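Rolos de papel arrumados: dicas para quem compra em quantidade e mora em pouco espaço

Eu adoro comprar papel higiênico e papel toalha em fardo grande, e por muito tempo adorei menos o que vinha depois: rolo no armário da pia, rolo em cima da geladeira, rolo rolando pelo chão da lavanderia. Até que num sábado de chuva tirei tudo do lugar, botei numa mesa e recomecei do zero. Ficou tão bom que resolvi passar adiante o que aprendi!

Primeira dica: abra o fardo grande, mas deixe cada rolo na embalagem individual. O plástico ou o papel em volta protege do pó e dos respingos, e dá para passar um pano seco antes de guardar. Só tiro o invólucro na hora de levar o rolo para o banheiro.
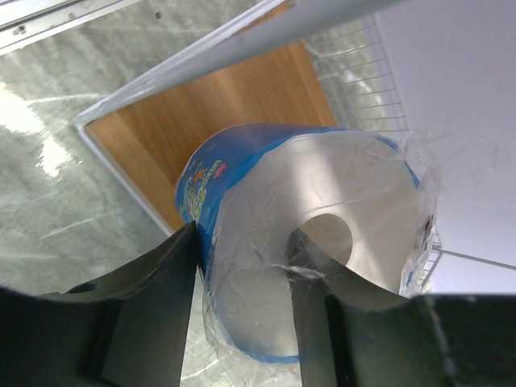 Página alterada pela última vez em 28 abr. 2023

Segunda dica: olhe a ponta do rolo antes de decidir onde ele vai. Rolo com o miolo redondinho e aberto entra direto no suporte. Rolo amassado a gente recupera com a mão: aperte de leve no sentido contrário ao achatado, girando um pouquinho, e ele volta quase todo. Os que não voltam eu separo para a oficina e para limpar vidro, onde ninguém precisa que o papel desenrole bonito.

Terceira: meça! Parece exagero, eu sei, mas a minha prateleira tem 20 cm de altura livre e eu jurava que cabia qualquer coisa ali. Rolo de papel higiênico em pé cabe com folga, papel toalha só deitado. Leve a trena até o armário antes de comprar qualquer organizador (já devolvi um cesto lindo que não passava na porta).

Agora, a parte de que eu mais gosto, que é separar por embalagem. Ponha tudo em cima de uma superfície lisa e vá juntando os iguais: papel pardo com papel pardo, azul com azul, preto com preto. Quando cada tipo tem o seu canto, um olhar basta para saber o que está acabando, e a lista do mercado se escreve sozinha. Aproveite e ponha os mais antigos na frente.

Se você tem uma estantezinha de arame, use sem medo. A grade em volta da prateleira de cima segura os rolos em pé, e nem precisa de caixa. Deixe ali os de uso diário e guarde a reserva mais embaixo, longe de onde se lava o chão.
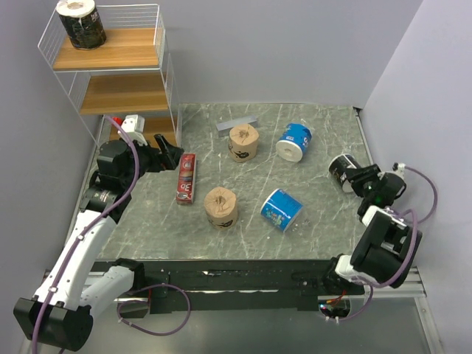 Caixas compridas pedem outro raciocínio. Filme plástico, papel-manteiga, papel-alumínio: tudo isso rende muito mais deitado, encostado no fundo, com a ponta virada para fora para dar para ler o nome. Os rolos vão na frente. Eu tentei o contrário e passei uma semana derrubando papel toda vez que queria embrulhar um sanduíche.

Outra coisinha que funciona muito bem aqui em casa é o rolo empilhado em duas camadas, no máximo. Três camadas ficam lindas na foto e desabam na primeira porta batida. Se o rolo vem embrulhado em papel com aquela dobrinha afundada em cima, o de cima assenta melhor quando você alisa a dobra com o polegar antes de empilhar.

E guarde os miolos! Um tubo de papelão segura cabo de extensão enrolado, sacolinha dobrada, barbante, meia sem par. Em maio quero mostrar como faço as divisórias de gaveta com eles, que já estou juntando numa sacola atrás da porta.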